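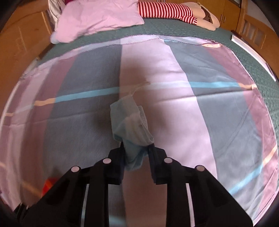 Three weeks after the election, the regional council in Tromside still has no majority, and the two largest parties have decided that a bad partnership is better than another vote. They may be right about the vote. I am less sure about the partnership.

The council has 60 seats. The Harbor Alliance came out ahead and needs the Rural Union to govern. These parties spent most of the campaign calling each other unfit to run a bus line. Now they are drafting a joint program, and the draft is being passed around among party officers in Grondum while the people who voted for them read about it in scraps.

I have no objection to coalitions. A council where no party wins outright has to be governed by somebody, and voters who split their support should expect a split result. My objection is to the way this one is being made. The talks are closed, the text is not public, and members have been told they will get it 2 days before they are asked to approve it. That is not enough time to read it properly, let alone argue about it in a branch meeting.

Take the hospital at Dototside. The Alliance promised to keep the night ward open. The Union promised to cut the district levy that pays for it. Both promises were printed on leaflets and pushed through the same doors. One of them has to give, and the voters of Dototside have a right to know which before the deal is signed. The seat there was decided by 564 votes. I doubt it would have gone the same way if people had known that the ward was up for trade.

Party leaders say that open talks would collapse. Maybe some would. But the Tamiru district council published its coalition text 11 days ahead of the vote, took a good deal of abuse for it, changed the section on school transport and passed the rest. That council is still sitting, with the same partners.

The other argument is that time is short – the budget is due in February and the old council can only pay bills. That is true, and it is a reason to start publishing now. The sections on roads and policing are said to be finished. Put those out first. Let the branches read them while the leaders go on arguing about the levy.

If the full text goes to members with less than a week to read it, I will vote against it at my own branch, and I would ask other members to do the same.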